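Buda Table Tasks: Grip Release Fault FAQ
Last updated Saturday, July 19, 2025

Zerkisora has confirmed a fault in the Plustier grip controller that ships with the Buda simulator. It can cause the simulated gripper to open while it is holding an object. Please read this page before you run more table tasks or train on data you have already recorded.

What is the fault?

When Plustier loses sync with the physics clock, it resets its internal state. The reset clears the last grip command and puts the default in its place. The default is "open." If the arm is holding something at that moment, the object falls.

How long does it last?

The open command is active for 20 milliseconds, and then the correct command comes back. A thick object may stay between the fingers for that long. A smooth or narrow one may slip out or turn in the grip.

Which versions are affected?

All Plustier builds released since last November. Earlier builds hold the last command through a reset. The version number is on the first line of the run log.

Which tasks are affected?

Any task in the Hamdy set that includes a lift. We have the most reports from the dining table tasks, where the arm moves things like vases, mugs and bottles with other objects close by. Pushing tasks with the gripper closed are affected too, but the result is usually a small change in finger position and no failed run.
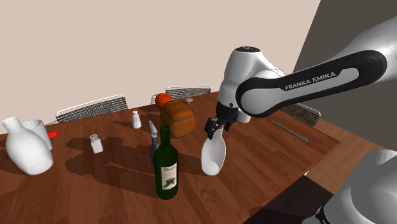
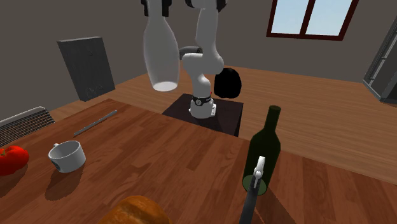
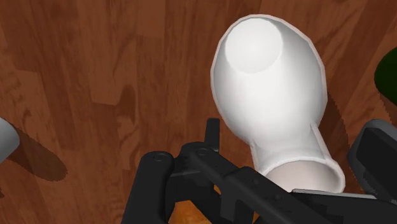
Rendered views from a Buda table task. In the first, the arm holds the vase upside down by its neck. The second and third include the gripper at close range.

How often does it happen?

We replayed 3000 recorded episodes from the Hamdy set and found the reset in 87 of them. Your rate may be higher. Resets are more common when rendering several camera views at once on a machine that is short on memory.

How do I know if my runs had the fault?

Search the run log for "grip state reinit." If the line is there, the reset took place. Then compare the commanded finger width with the measured width at the same time stamp. If the measured width goes up and the command does not, the gripper opened without being told to.

Logs saved with the "minimal" setting do not include this line. For those runs you will need to check the finger width data directly.

The task was marked as a success. Can it still be affected?

Yes. The success check looks only at where objects are at the end of the episode. An object that was dropped close to its target can still pass.

Should I delete affected episodes?

We suggest moving them to a separate folder and leaving them out of training. Please keep the files. If you report a case to us we may ask for one.

Can I fix old recordings without running them again?

No. The object's motion after the reset comes from the wrong command, so correcting the command in the file does not correct the motion. Affected episodes have to be recorded again.

Is there a workaround?

Yes. Open the Plustier settings file and change "reinit_default" from "open" to "hold." Save the file and restart Buda. Reloading the task is not enough, as the file is read only at startup.

Does "hold" have any side effects?

One. If the reset comes just as the arm is letting go of an object, the gripper may stay closed a little longer than it should. The next release command will open it.

Is this a safety problem on a real robot?

It can be. Plustier is meant for simulation, but we know that a few users have connected it to hardware through their own bridge. Do not do this with an affected build. A real arm could drop what it is carrying, and the workaround above has not been tested on hardware. Stop the arm, disconnect the bridge and use the control software supplied with your robot.

Is the robot model itself at fault?

No. The fault is in our controller code. We got the same result with every arm and gripper model in the Buda library.

When will there be a fix?

A new build is in testing. It keeps the last grip command through a reset and writes a warning to the screen as well as to the log. We plan to post it 7 days after testing ends. Registered users will get an email.

Will the success check change?

Yes, but in a later build. It will flag any episode in which an object leaves the gripper without a release command.

How do I report a case?

Use the fault form in your Zerkisora account. Attach the run log, the Plustier settings file and the task name as it appears in Hamdy. Please do not send video alone, as we cannot read the grip commands from it.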